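20/11/2025

Cold start, 400 on the odometer since the last fill-up and the gas light on before I reached Prollberg. I paid the garage on the way: 635 for the brakes and the front tires. That leaves less than I wanted for the winter, but the car stops straight again.

I spent the afternoon on the family papers. The letters from Tusora are sorted as far as August, by sender and then by date. Many have no year on them, so I go by the stamps and the ink. The rest are still in the shoebox. 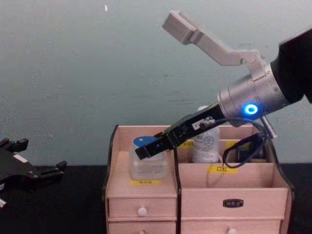

My sister called in the middle of it and said the Tusora letters should go by date only, sender be damned, or the quarrel over the house would never make sense. She may be right. I told her I'd look at it once the box is done.

The quarrel takes up most of one winter. Grandmother wanted to sell and move to Nasr to be near the sea. Grandfather wrote back four times about the roof and never once about moving.

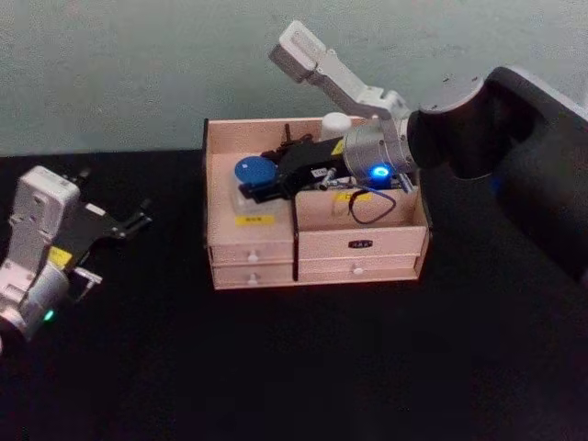
Did they ever sell? The deed says they did, for 3773, two years after the last angry letter. I had always heard the house was lost to the bank, so somebody in the family changed the story along the way.

Ate late. Soup from the freezer and the end of the rye bread. Rain against the kitchen window until nine, then sleet.

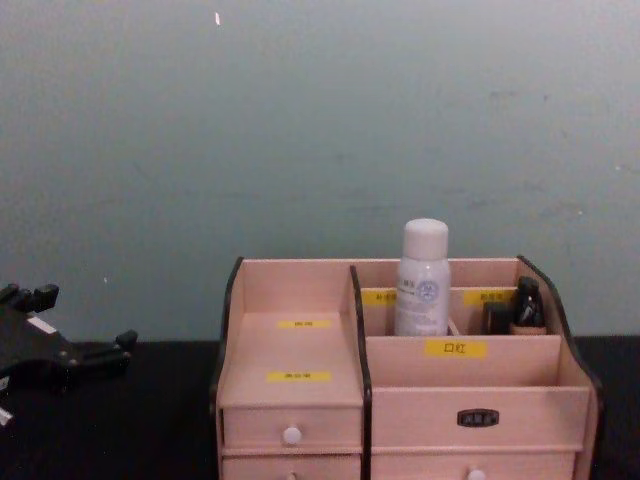 What do I do with the duplicates? Keep the cleaner copy and mail the other to my sister. There are more of them than I thought, mostly carbon copies of letters to the county.

I wrote to the archive in Uven to ask if they take private letters. Their form wants a page count, which I don't have yet – I put down 600 and a note that it may change. 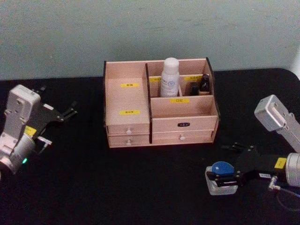

*Desktop organizer, black tabletop.*

Tomorrow the shoebox, then the bank, then call about the furnace. Bed at eleven. My back is sore from sitting on the floor.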